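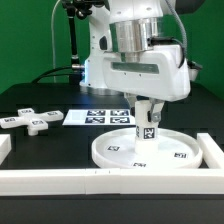
Briven set in use: post and round base, cross top waiting on the left.

BRIVEN BENCH SET
Three-piece assembly set for robot arms
Sold by Nistora. In stock, small batches.

Put a post in a base. Put a top on the post. Any eight-year-old can do it while watching telly. Can your robot? That's more or less the whole product.

We get asked all the time whether a machine can do the odd jobs yet. Put a stool together, hang up the mop, refit the knob that came off the cupboard. Same question from the shop floor, only there it's a cap on a bottle or a spindle in a housing. Short answer: some of it, some days, if you set everything out nicely first. The Briven set is for finding out which days.

What you get

Round base, shallow, raised rim. White.
Post, white, fits the middle of the base.
Cross top, four arms, sits on the post.
Flat marker board for lining up your camera.
White rails in joining sections, to pen in the work area.
Printed markers already on the base, post and top.
Setup sheet (one side of A4, please read it)

Not included: the arm, the gripper, the table, the cameras, the patience. We don't sell arms. Please stop ringing about arms.

Why these parts

They look like furniture shrunk down and that's deliberate. A stand or a little side table is the sort of job people mean when they say "can it do chores". Nothing heavy, nothing sharp, but each step leans on the one before. Post goes in crooked, top won't sit. Base slides off while you're pushing, start again. A person uses the other hand to hold the base still and never thinks about it. One arm on its own hasn't got another hand, so it needs a rail to push against, or a gentler push.

White on white is also on purpose. Real kitchens are full of white things on white things. If your camera software only manages bright red cubes you want to know early. 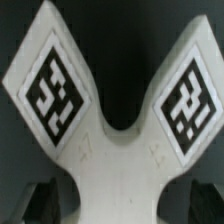

Fingers, then. Most of the emails we get are about fingers. The set will go with most two-finger grippers provided they open wider than the post, and there's a drawing on the setup sheet with the sizes. Check it before you order and not after. Soft tips help on the post, which is smooth and wants to turn in the grip. If you print your own fingers, print spares. Customers who do a lot of pushing down on the top get through them, and waiting for a print overnight with a bench booked is miserable.

Printed fingers aren't part of this set. We may do some later, no promises.

How far do the machines get?

Depends who's asking. Going by what buyers send back, and by our own bench:

Picking up the post when it's already standing: fine. Most setups manage this within a day or so of trying.

Picking up the post lying on its side: noticeably worse. It rolls, and then it's gone under the arm where the camera can't see.

Post into base: the hard one for beginners. Close isn't good enough. A bit off and it rides up on the edge and the base scoots along the table. Use the rail.

Top onto post: harder than it looks because the arms of the cross get in the way of the gripper, and the stub underneath is hidden just when you need to see it.

The lot, start to finish, pieces put down any old how: this is the one worth bragging about. Some teams get there, then somebody opens a blind and they don't any more.

So no, we wouldn't let one loose on a flat-pack wardrobe. A single known stand on a tidy bench with good light, yes, getting there. Laundry, washing up, making beds, ask us again another year.

Choosing between sets

Briven is the one on this page. Round base, cross top.

Tunorent is our drawer-and-handle set. Easier to start with, because pulling is more forgiving than placing. If you've never run a bench before buy that first, then come back here when it gets boring.

We've sold over 20 Briven sets, mostly to colleges and one packing firm (Chowdary) who wanted to know if an arm could fit lids in a corner of the packing hall. Golnar Ansari runs the bench there and wrote this for us:

"Got it out of the box at half three and had the base and post working before I went home. Then spent the next month on the top. Would buy again. Could the rails be a bit longer please."

Longer rails are now an extra, see below.
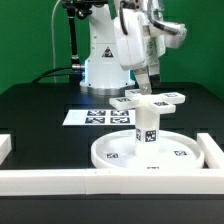

Page last changed: July. New rail lengths added, old post drawing taken down.

Setting up, quick version

Table first. Dark and matt is best, shiny tops throw reflections and the markers go missing. Plain backdrop if you can manage it, green or grey or whatever you've got, as long as people aren't walking about behind.

Rails next. Push the joins up tight. A gap at the seam will catch the base and you'll be blaming the software for a week.

Marker board flat on the table, where the fixed camera sees all of it. Tape the corners. Don't laminate it, the glare is terible.

Then base, post, top. Start with the base against a rail. Move it out into the open once that's going well.

Tidy cables away from the base of the arm. We say this to everyone and everyone says yes yes and then sends us a video of a cable dragging a post off the table.

Trying it by hand first

Worth doing. Shut one eye, use only finger and thumb, one hand. Put the top on the post. You'll feel straight away where you slow down, where you wiggle it, where you let it drop the last little bit. Those are the bits your arm will need to do as well and it's much quicker to learn them at the bench with a cup of tea than from a log file.

Also a good thing to show visitors who think the robot is being slow.

Scoring

We don't give an official score. People have asked. If you want to compare with another bench, say plainly what you did: where the pieces started, whether someone reset them in between, how many goes, whether you threw any goes away. A lot of the big claims about household robots go a bit soft when you ask those questions. Keep the bad runs and show them.

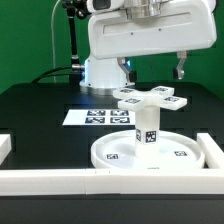 Nistora Bench Catalogue, issue 4

Extras and spares

Spare post
Spare cross top
Spare base
Long rails, with joining ends
Replacement marker stickers, whole sheet (we don't split sheets)
Second marker board

Stickers do wear. The ones on the post go first, because that's where the gripper rubs. Clean off all the old glue before putting the new one on or it sits proud and the position reads wrong.

Care

Damp cloth only. No solvents on the markers. Don't leave the set on a sunny window sill. If a part has been dropped, check it by hand in its mate before you put it back under the arm, a nick you can hardly see will stop the post seating.

Delivery and returns

Goes out in one box. Unused sets can come back, just email first so we know its coming. Used sets can't, but we'll replace any part that arrives damaged. Keep the packing till you've looked everything over.

Prices on request while we sort out the new box. Colleges, say so when you write, there's a lower rate. Orders in by 3 in the afternoon get packed the same day if we've got them on the shelf.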